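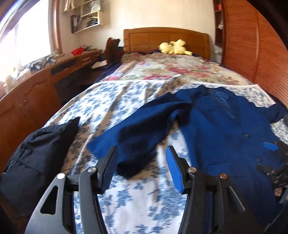
Kittipong Rungrueang on Dranora, early calls and learning to sit still

Search this site Enter keywords Go

February
By Åsmund Lindqvist

Kittipong Rungrueang arrives with wet hair and a paper bag of fried bananas, which he puts on the table between us and tells me to help myself. He was on set until after midnight. Season 2 of Dranora has three weeks of filming left, and he is in nearly every scene of the last two episodes.

"I sleep in the van," he says. "The driver knows not to play music."

For viewers who missed the first season, Rungrueang plays Anan, the younger son of a family that runs a ferry company. It was his first lead. Before that he had done commercials, a few days on a hospital series and one film, Pongsiri, in which he played a bus conductor and had four lines. He still gets asked about the bus conductor.

"People like him. I think it's the mustache," he says. "It was glued on and it hurt a lot."

He got the part in Dranora after an open call that drew 2100 people. The first round was held in a school gym, and everyone was given a number to pin on. His was 900. He waited from six in the morning until late afternoon and then read for less than two minutes.

"I was angry by then," he says. "I was hungry and my back hurt. The scene was Anan arguing with his father, so maybe that was useful. I didn't plan it. If they had called me at nine o'clock I would have been polite and I would not have gotten the job."

They called him back twice. The second time he was asked to sit in a chair and listen while another actor read a long speech. He had nothing to say in the scene. He says it was the hardest thing he has been asked to do at an audition, and that he did it badly.

"I kept nodding. The director told me, you look like a man buying a phone. So I had to learn to just sit. I practiced at my aunt's house. She talks for a long time, so it was good practice."

The new season moves Anan out of the family home and into the office. He wears jackets now, and Rungrueang says that changed how he walked. In the first season he was mostly in T-shirts and rubber sandals.

"You can't slouch the same way. It pulls here," he says, and reaches around to tap between his shoulder blades. "I asked wardrobe if I could take one home for a week. They said no, so I bought a cheap one and wore it to the market and to do my laundry."

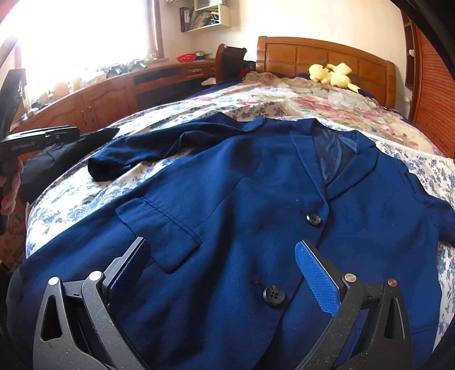 A navy blazer with a notched collar and black buttons.

The clothes have brought other work. In the fall he signed with Plilico, the menswear label, and the first set of pictures came out last month. He is less at ease with still photos than with filming – he says he never knows what to do with his mouth.

"In a scene, I have a reason to look at the door. In a photo shoot they say, look at the door, and there is no door. There's a man holding a lamp."

I ask whether he worries about being seen as a model who acts. He takes a while to answer and eats another banana.

"A little, yes. My agent says do both while they ask you. My mother says the same thing, and she has never agreed with my agent before."

What comes after Dranora is partly settled. He has a supporting part in Ondden, a film about two brothers who repair boats, and filming starts once the rainy season is over. He is the older brother's friend. He read the script in one evening and asked for that part over the bigger one he was first offered.

"The bigger one cries in every scene," he says. "I cried so much this year. I wanted to play somebody who fixes an engine and goes home."

He has been taking lessons at a repair shop near his apartment on mornings when he isn't called. So far he can change a fuel filter and take apart a carburetor. Putting the carburetor back together is going more slowly.

His phone rings. The van is downstairs, and his call has been moved up to 3 in the afternoon. He folds the top of the bag over, then changes his mind and leaves it on the table for me.

Season 2 of Dranora begins in the summer.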